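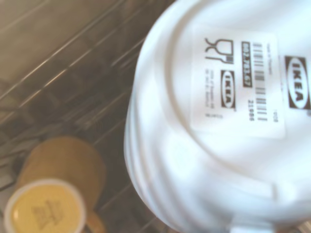
When does the new household exchange in Curkden open? It opens in May, in the old shop building beside the James car park, and it will stay open through the summer.

The exchange is organised by the association Clusico, which already runs a similar place in Bernwood. People can bring kitchen things they do not use any more, and other people can take them home without paying. Plates, bowls, pots, cutlery and small lamps are accepted. Mattresses, large furniture and anything with a broken cable are not.

Last year the exchange in Bernwood received 686 boxes of household goods. According to Clusico, 331 homes took something from there, and many of them were students or families who had just moved to the area. The demand from Curkden was high, but the bus connection between the two towns is poor and it is difficult to carry a heavy box on it. For this reason the association has been looking for a second place since the autumn.

The building by the car park was empty for two years after the shoe shop closed. The town lets Clusico use it for a low rent, and the association pays for heating and electricity. New shelves were put up in the front room during the winter. The back room will be used for sorting and for washing the dishes before they go on the shelves.

Visitors may take up to 20 items in one month. Sets of plates count as one item if they are tied together. It is not necessary to live in Curkden or to show any proof of income, but the association asks that the things are for own use and not for selling. Those who want to give more than two boxes at one time should call first, so that there is enough space.

The opening hours will be from 2 pm to 6 pm on working days. In the first weeks, 14 people will share the work in the shop, and Clusico would like to find more, especially for the early afternoon. Knowledge of the language is not a condition. The exchange in Bernwood continues as before and keeps its present hours.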